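Floor day

Posted Jun 7, 2020

Ok quick one, I have dinner in the oven and paint on one elbow.

The floor in the back room is done. Done done. Two coats of the Stisia primer and then the off-white from Wulik, which on the lid looks like vanilla ice cream and on the boards is just... pale. Really pale. I love it. Ask me again in August when the whole place has been walked over all summer.

Short version of how it went, for those of you who asked after the last post.

Friday night: everything out. Chairs into the hall, the bookcase on its side in the bedroom, seven boxes of stuff I have not opened since the last move stacked in the bathtub. (No showers. Poor planning.) Then sweeping. Then vacuuming. Then sweeping again, I don't know where it all comes from.

Saturday: filler in the gaps, sand, wipe, primer. I was out of sandpaper by lunch and had to go back to Lobo for more, and the line was all the way out to the carts. Bought a second roller while I was there. Good call, the first one was shedding little hairs into everything and I was on my knees picking them out with tweezers.

This morning: up at 7, last coat. Started at the window, backed out to the door, did not paint myself into the corner. Small win.

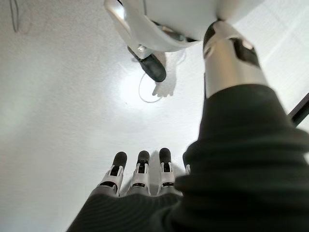 The new floor. So pale!!

The color is hard to get right on a screen. In the morning it goes a bit blue, late afternoon it's more like cream. The old brown soaked up every bit of light in there and I had a lamp on at noon, even in summer. Not any more.

Things I would do diffrent:

Tape the baseboards BEFORE the primer. I got lazy and now there's a wobbly line along the back wall that I will see forever. Going to put the bookcase there.

Buy more than one tray liner.

Wear actual knee pads. Folded towel was not enough, I'm walking like a crab today.

Someone in the comments asked about the name of the shade. It's Drarninness, spelled just like that, I checked the can. Satin, not gloss. Gloss would show every sock print. Total for the whole room including the extra roller and the tweezers I ruined came in under what I paid for the rug I'm not going to use in there now. So the rug is up for grabs if you're local, 900 or so crumbs included. Will post pictures of it when I've dragged it out from behind the bed.

Next up is getting the furniture back in. The can says wait, so I'm waiting, but it's killing me. Socks only till then. Felt pads are on the list for the chairs, 16 of them, plus something wider for the bookcase since it has those square feet that dig in. If you've found any that don't slide off after a week please tell me which ones becuase the last lot were useless.

Timer's going. More later in the week, once the bathtub is a bathtub again.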